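Gripper drops every second card when sorting into slotted tray
Posted in Student Projects, 2023-08-15

Drendel
Our club project is a card sorting task. The arm picks a card and places it in a slot of a divided tray. Over 148 cycles it placed the first card of each pair correctly and released the next one early, above the divider. Grip force and approach height are the same for both. The tray is not fixed to the desk. Where should I look first?

Shigeru Nagano
Check the tray before the code. If the fingers touch a divider on the way out, the tray shifts and the next target is wrong by that amount. Tape it down, run 15 cycles, and compare the logged slot positions with a ruler measurement. Then look at the release condition. If release triggers on contact force alone, a card edge hitting a divider reads the same as a card reaching the bottom. Add a height check — release only when both are true. We had this fault in August and a 7 mm height limit cured it.

Sakai
Could be the cards sticking together. Ours did that.

Drendel
Tray is now taped, and the error is smaller but still there. The height check is next. I have tried tilting the wrist 2 degrees and saw no change. Setup for reference: 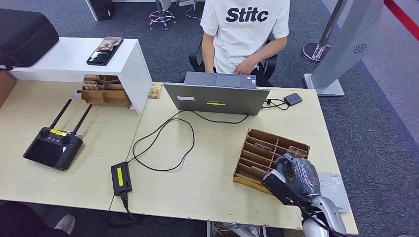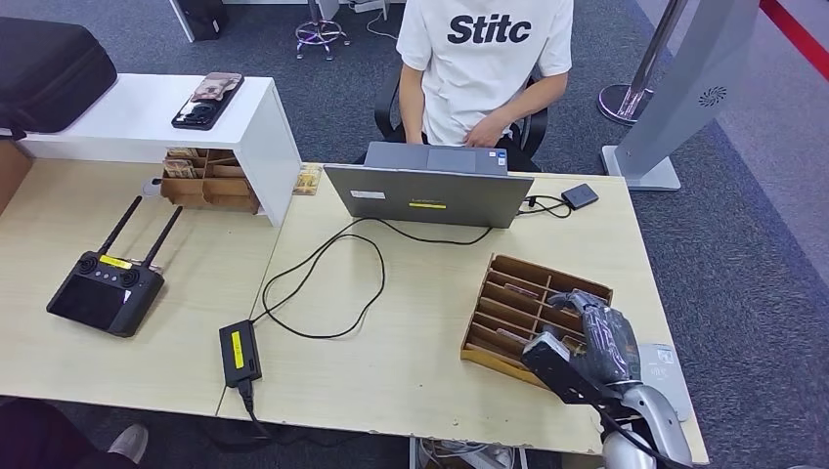

Arm and gripper at the divided tray on the right desk, laptop behind.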